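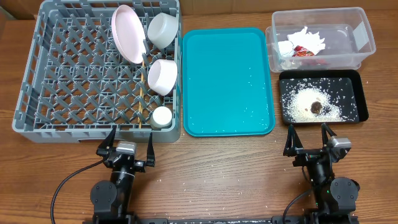 Plate, bowls and cup in a gray plastic rack, with a turquoise tray to the right.

Semaan 79 Under-Sink Water Softener

Item: Semaan 79
Category: Water treatment, point of use
Price: $769
Availability: Ships from the Grultville warehouse
Sold by: Kirkatitz Kitchen Supply

Overview

The Semaan 79 is a compact ion exchange softener for a single sink or a single under-counter dishwasher. It is intended for break rooms, small cafes, and home kitchens where a whole-building softener is not practical. The unit removes calcium and magnesium, the minerals that leave scale in heating elements and white film on dishes. It does not remove chlorine, lead, nitrates, or bacteria, and it should not be used as a substitute for a drinking water filter.

Regeneration is controlled by a metered valve. The valve measures water use and starts a cycle when the resin nears its set capacity. Units left on the factory setting regenerate overnight. A manual cycle can be started from the front panel at any time of day. Softened water is not available at the outlet while a cycle is running.

Specifications

Flow, maximum: 4 gallons per minute
Unit width: 13 inches
Salt type: Pellet or tablet, food grade
Supply: Cold water only
Control: Metered, with manual override
Bypass valve: Included
Drain connection: Required, with air gap
Cabinet: Molded, removable lid
Finish: White

Setting the hardness

Test the incoming water before the valve is programmed. A test strip is packed with the manual. Enter the reading in grains per gallon. If the local utility reports hardness as milligrams per liter, use the conversion table on the inside of the lid. Wells should be tested again in July or whenever the water level drops, as hardness can change with the season.

Iron in the supply will foul the resin. Where iron is present, fit the Tromeck prefilter upstream of the inlet.

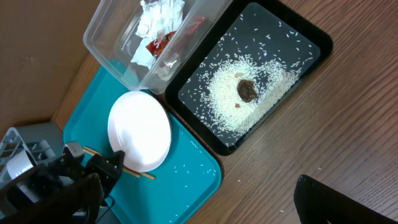 Round white paper plate on a turquoise tray.

Dishwashing with softened water

Softened water needs less detergent. Start with half the usual amount for hand washing and increase it only if grease remains. Too much detergent in soft water leaves a slick feel on plates and is slow to rinse off.

Existing scale on glasses can be removed with a white vinegar soak. Film that remains after the soak is usually etching, a permanent change to the glass surface, and no softener setting will reverse it. For machines with a built-in softener, set the internal softener to its lowest level and follow the machine maker's instructions.

Installation notes

Place the unit on a level floor that can carry the weight of a full salt tank. Leave clearance above the lid for filling. Do not connect the drain hose directly to a waste pipe. Local plumbing code applies.

The bypass valve must be reachable after the cabinet is closed up. Installers have asked whether the unit can be turned with the hoses facing forward. It can, but the panel will then face the wall.

In the box

Softener with resin installed
Bypass valve
Drain hose and clamps
Test strip
Manual

Salt and prefilter are sold separately.

Service

Technical questions: Dima Kanaan, parts desk
Trade accounts: Imad Sayegh
The parts desk is closed on Saturday. Please have the serial number ready. It is printed on the rear of the valve head.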